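The Ball Log

The match balls at Wedavport are inflated in the equipment room under the west stand, which has one bench, one compressor and a door that does not close. Each ball is filled, left to stand overnight, and checked again in the morning. The gauge is a Prorkis with a brass stem. Readings go into a log with a black cover, one line per ball, in pen.

I had kept the log for nine seasons. The position carried no title. On match days I reported to the fourth official, signed the sheet, and sat on a folding stool behind the dead-ball line at the Begum Road end.

On the day of the semifinal against Koltetti, the barometer in the equipment room read 967 at noon. It was the lowest figure I had entered. A ball filled under high pressure and carried into low pressure will read hard on the gauge, although nothing has been added to it. I bled a little air from each one and wrote down the new values. Ball four would not settle. I checked it, it read correct, and when I checked it again it read soft. I wet the valve and watched for bubbles. There were none.

The rule was plain. A ball that gives two different readings is withdrawn. I set ball four on the shelf, and the supply for the afternoon was one short.

The rain came in from the river side before kickoff. Both packs kept the ball close. The scrums on the near side had to be reset so often that the grass there came away in sheets. Koltetti led by a penalty at the half, then by two penalties. One ball was kicked over the stand into the parking lot and did not come back. Another split at a seam in the second half, and the referee threw it to me without looking.

I went in and got ball four. I put the gauge on it. It read correct. I did not put the gauge on it a second time.

In minute 84, with the clock already red, the Wedavport number eight went over from the base of a scrum, wide on the left. The score was then Koltetti by one. The conversion was worth 2 points and was taken from close to the touchline. The ball on the tee was ball four. I knew it by the scuff beside the valve.

The kicker took his usual steps back. He wiped his boot on the opposite sock. From the stool I had the posts nearly edge on, and I could not judge the line. The contact sounded flat. The ball rose, hung, and began to drop earlier than a ball should. It struck the crossbar on the top face and went over.

The flags went up. People came down out of the stand and onto the field, and I went in the other direction, looking for the ball.

It was against the hoarding. I carried it to the equipment room inside my coat, closed the door as far as it would go, and set it on the bench. The gauge was in my pocket. The fourth official would want the sheet within the hour, with a reading for every ball used in play. Through the wall I could hear studs on concrete and somebody singing.

I opened the log to the page. I wrote the number 4 and the time. I wet the needle, fitted it to the valve, and waited for the pointer to stop moving.
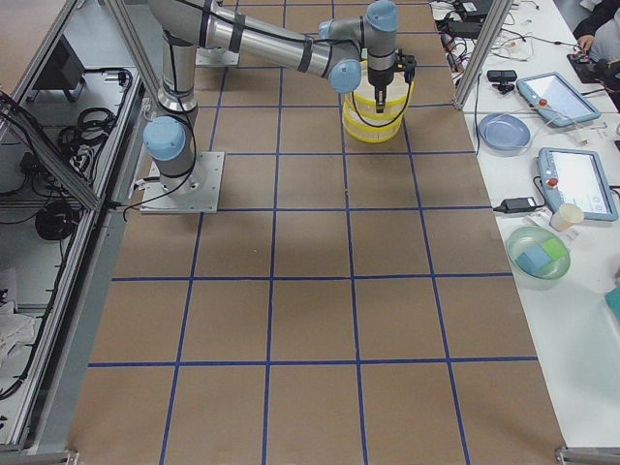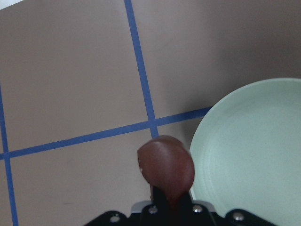
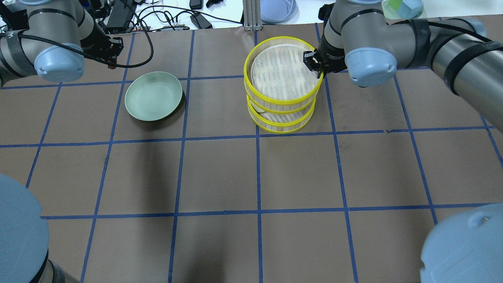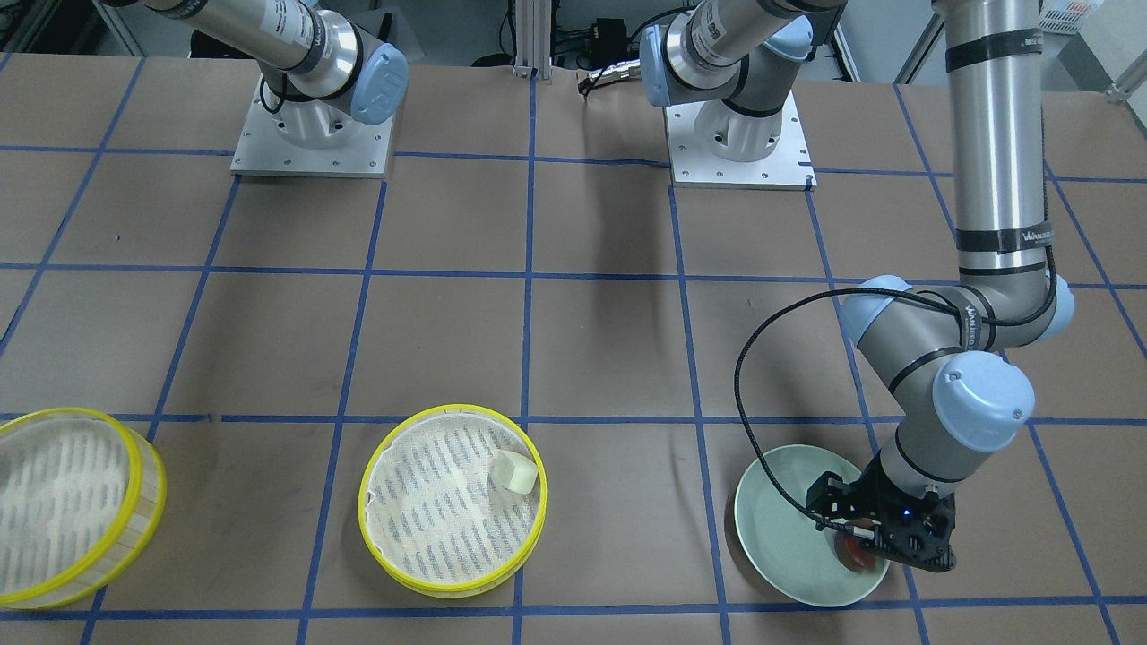

Robot grippers over a work surface, four views.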